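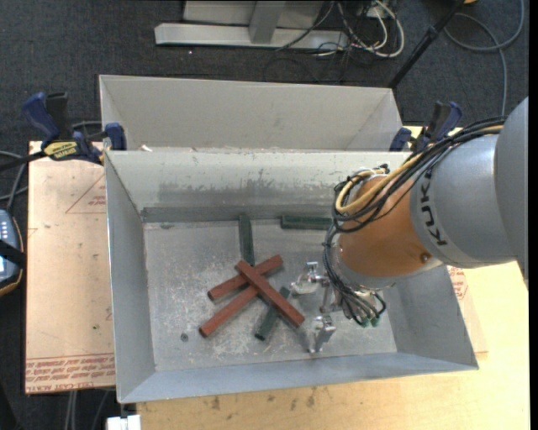
Odd Lot

5/22/20

The bars came back from Boloteo with a note that said "wrong color," and since we had sent them three red and three green, it was hard to know which half of the order they were unhappy with.

I called. The woman in their receiving department said she'd have to look into it. I said I had the bars right there in a bin and could look into it myself if she told me what I was looking for. She said that wasn't how their process worked. I could hear her eating something with a crunch to it, celery or one of those rice cakes.

"Can you at least tell me if it was the red ones?"

"We don't call them red," she said.

This was in my second year at Hediseo, in the long building at the bottom of Wasilewska Street in Iltville, past the tire place. My job was returns. It had been described to me in the interview as a position with a lot of customer contact, and I suppose that was true in the way that being rear-ended is a form of customer contact. Things went out one side of the building and some of them came back in the other, and I stood where they came back in and wrote down why.

The form had a box for the reason and the box had 40 spaces in it. After that the computer stopped listening. Most people's reasons run longer than 40 characters, particularly if they are angry, so a big part of the work was summary. I had one customer whose letter ran to two pages and mentioned his late wife. I put "too short, per customer."

So, the bars. I should say that I never found out what they were for. When I started I asked, and my supervisor told me they were for the customer. They were bars. They had corners and ends. The red ones were closer to the brown of an old brick, and the green ones were so dark that under the bad light by the loading door you would swear they were black until somebody held a sleeve up next to one. In the catalog they were listed by number and there was no photograph. We sold 3480 of them one December, and the sales people got a ham.

They lay in the bin the way they had landed, with the reds crossed over each other on top and the greens sort of everywhere else, one of them stuck underneath. It looked like the start of a campfire made by someone who had only read about campfires. I left them that way. There was a policy about not disturbing a return until the reason had been entered, and I couldn't enter the reason.

I went to see my supervisor.

"Wrong color," I told him.

"Which?"

"They won't say. They don't call them red."

He thought about this. He was a man who liked to look out of a window while he thought, and his office didn't have one, so he looked at the calendar. "What do they call them?"

"She wouldn't tell me that either."

"Well, what do we call them?"

I told him we called them 124 and 124-A. He asked which one was the A. I said I had always assumed it was the green. He said he had always assumed it was the red. We looked at each other for a bit, and then he got up and closed the door.

What followed was a quiet afternoon of opening drawers. It seems that at some point before either of us came to Hediseo, someone had decided that everybody knew which was which, and had thrown out the sheet. The order forms said 124 and 124-A. The labels said 124 and 124-A. The shelves in the back said the same, and the bars were on the shelves, but the man who stocked the shelves had learned it from the man before him, who had retired to somewhere with a lake. My supervisor found a memo from the year 2000 with the heading "Color Clarification, Final." It had a staple in the corner and one page on the staple, and the one page was the cover page.

"We've been sending them out like this for twenty years," he said.

"Three of each, mostly," I said. "If you order three of each you can't go wrong."

"Then how did Boloteo go wrong?"

That was a good question and I took it back down to the bin with me. I stood over it with my hands on the edge. The bottom of that bin had been scraped up by every return Hediseo had ever had, and there were dark marks across the back wall where, over the years, people had thrown things in harder than they needed to. I had contributed to those. There was one particular week with a particular set of brackets.

It was then that I noticed the fastener.

It was a small round dark thing lying down in the front corner on the left, all on its own, away from the pile. I don't know how long it had been there. I looked at the paperwork and there was no fastener on it. I looked at the bars, as much as I could without disturbing them, and there was no place on any of them that looked to be missing one. It had no business with the bars at all as far as I could see. It might have come in with the brackets. It might have been there when the bin was new.

I called Boloteo back.

"I have a question about a fastener," I said.

There was a silence at the other end, and no crunching.

"What fastener?" she said.

"Small. Round. Sort of dark."

"How dark?"

"Would you say it was the wrong color?"

She put me on hold. Their hold music was a flute playing something I nearly knew. I had time to eat a sandwich and to wonder what I was going to do with the crusts. When she came back she had someone else on the line with her, a man with a head cold, who introduced himself only as Purchasing.

"We never ordered a fastener," Purchasing said.

"No, I know. I have the order here."

"So if there's a fastener, it's yours."

"I think it may be mine," I agreed.

"Then what is it you want from us?"

I said what I wanted was to know whether the red bars were supposed to be green, or the green bars were supposed to be red, or whether there was some third color they'd had in mind. I said that between us, and I would appreciate it going no further, Hediseo wasn't in a position to guess. Purchasing blew his nose. He said that as it happened he had ordered six of the 124-A. He had received three that were fine and three that weren't.

I found I had stood up. "And which ones were fine?"

"The regular ones," he said.

"The regular ones being what?"

"The ones we always get."

I asked him whether they had any of the ones they always got lying around there, and whether he could possibly go and look at one. He said the shelf was empty, that was why they'd placed the order. I asked why he had sent all six back if three of them were fine. He said that the form only let him put in one reason, and it applied to the whole box.

I knew that form. I believe we sold it to them.

My supervisor and I had it out over coffee from the machine. He was for sending six red. I was for six green. He pointed out that if we sent all of one and they were wrong, they would all come back and then we'd know, and I pointed out that it would come back to me. In the end we did what I think anybody would have done. We sent them twelve, half and half, and told them to keep the extras with our compliments.

They kept them. They never said which were the extras.

I entered the return that evening, after the others had gone to their cars. Under reason I put "color, see memo," and under quantity I put six. There was another line under that for anything received that wasn't on the original order, which I had never once used. I leaned in over the bars and looked at the fastener for a while. Then I wrote "fastener, 1, dark" and the computer wanted to know if I'd like to issue a credit.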